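Pay for the Bench, Skip the Subscription

Rarton sells its Tastemel bench two ways. You can buy the kit outright for $3000, or you can take it with the Cele plan, which adds $900 a year for remote setup help and software updates. I have used the kit with the plan since July, and I think most small shops should buy the first and leave the second alone.

The hardware is the good part. The two arms share one rail, so they keep their spacing when you move the bench. The links are white plastic, and plenty of people will turn up their noses at that. I did too. For light work on small, flat things it is fine, and a plastic link is something a beginner can replace in an evening. The cables are left in the open, looped over the arms. I would take that over a tidy cover I have to pry off every time a connector works loose. 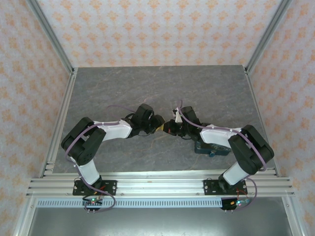

What the plan gets you

Not much, for the price. In my time with it I got 2 software updates and waited 9 days for an answer to a question about wrist alignment. The answer was correct -- it was also in the manual.

The one piece I would miss is the wrist camera viewer. It gives you a close look at the fingers and whatever lies just past them, and that is where handling jobs go wrong. The yellow fingers have a lattice of rectangular openings and are easy to pick out against a gray work surface or a busy printed panel.

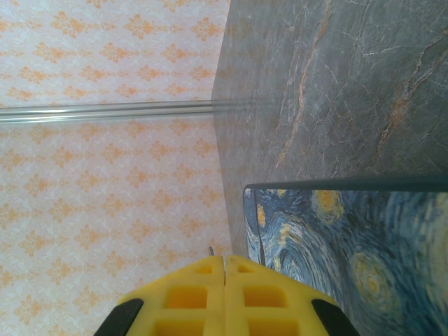 Rarton could sell the viewer by itself, and I would pay for it. Resilov already does this with its own software, one price and no renewal. A small shop plans its spending around things it can own, and a yearly bill is hard to defend when the arms sit idle for weeks at a time. Until the plan changes, buy the bench and put the $900 toward spare servos.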